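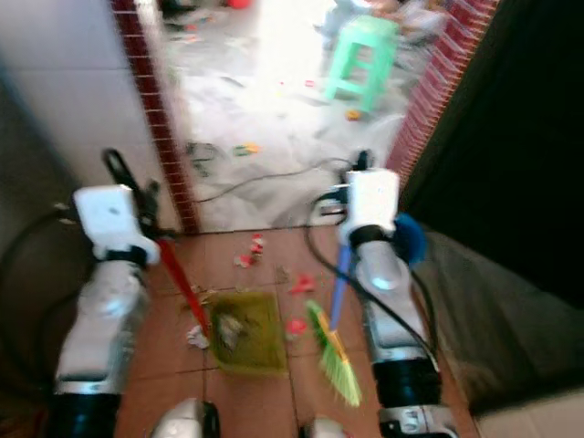 Workplace Inspection Checklist, Automated Floor Cleaning
Site: Nisbet house, ground floor passage and day room. Employer: Sastine. Equipment: Flukach two-arm unit, jobs assigned through Braloneo. Date of walk-through: Thursday, December 9, 2021. Prepared on behalf of the cleaning staff. The management copy of this form has a single box for "floor care, automated" and I was not willing to check it, so the items are broken out. The unit was brought in to take sweeping off the staff. It uses the same kind of tools we do, a dustpan with a red handle on one side and a broom with a blue handle on the other, and the tiles it is given are the same tiles. What I wanted to find out is what work is left over, and who has it.

1. Walking route past the unit is clear
NOT MET
With both arms out, the unit takes up the passage. Staff coming through with laundry are told to wait or go around by the yard door. Going around is slower, and Braloneo does not add any time to their jobs for it. Either the schedule gets longer or people will squeeze by. I know which one I expect.

2. Cords and trip hazards
NOT MET
There is a dark cord on the day room floor close to the threshold. A person with a broom steps over a cord or picks it up. I asked what the unit does and was told it "should be fine." Please get that in writing from Flukach, along with who pays if it isn't.

3. Emergency stop can be reached from both sides
PARTLY MET
Reachable from the passage. From the day room side you have to lean past an arm. Staff on the late shift had not been shown the button at all.

4. Floor picked up before the sweep
NOT MET AS WRITTEN 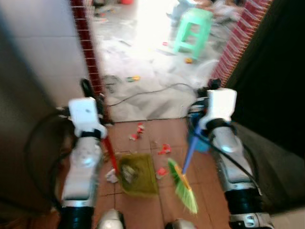 The supplier's setup sheet says floors must be "prepared" before each run. In August this was described to us as a quick look around. It has turned into a job. Somebody has to go into the day room first and deal with the toys, the cord and the green plastic stool, and none of that shows up as cleaning hours. Small scraps on the passage tiles are the part the unit is meant to handle, and I have no complaint about leaving those to it. But if a person has already bent down for everything larger, the savings on sore backs need to be worked out again.

5. Residents and visitors told before a run
PARTLY MET
House rule is 48 hours' notice on the board. The notice was up. It said "cleaning" and did not mention a machine. People use the day room to rest and should be able to choose not to have arms working at the doorway while they do it.

6. Staff training
NOT MET
Everyone got the same 30 minutes, most of it a video. No practice in clearing a jam, and nothing on what to do if the grip won't let go of a handle.
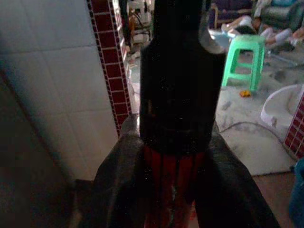
The answer given was to call the help line and leave the unit where it stands. That may be good advice, but where it stands is usually the passage, see item 1.

7. Grippers and wrist cables checked before use
MET
Log is kept and signed. Signing it has been added to the cleaners' duties with no change in grade. I have marked it met since the form asks only if the check gets done.

8. Quality check after the run
NOT MET
Braloneo marks the floor clean when the job ends, whether or not anyone has looked. Grout lines and the corners by the brick pattern edging need a person to look at them. Until somebody has, the status should read "finished" and nothing more.

9. Hours and staffing
NOT ON THE ORIGINAL FORM - ADDED
Sastine puts the savings at almost $3,000 a quarter. I have asked twice for the sheet behind that number. It should show time spent clearing the floor, waiting, checking and signing, and it should show whose hours were cut. Two evening shifts are now listed as "under review." If the machine is helping the cleaners, I would like to see it in their week.

Result: do not approve for unattended use. Attended use may go on if items 1, 2 and 3 are fixed first. Items 4 and 9 to be answered in writing.

Return signed copy to the Nisbet office. Keep one in the supply closet, where staff can read it.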